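Kelesar has a release date. The graphic novel is out in February, 200 pages, mostly in grey wash.

It follows Iresha, who goes home to bury her father and is asked to take his name and his place in the house.

Drawn over four winters. Sanne Verstraete did the lettering and coloured the two dream chapters.
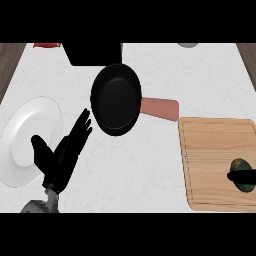

Is it autobiographical?

The father is close to mine. The town and the rest of the family are made up.

Preorders are open at Tusa.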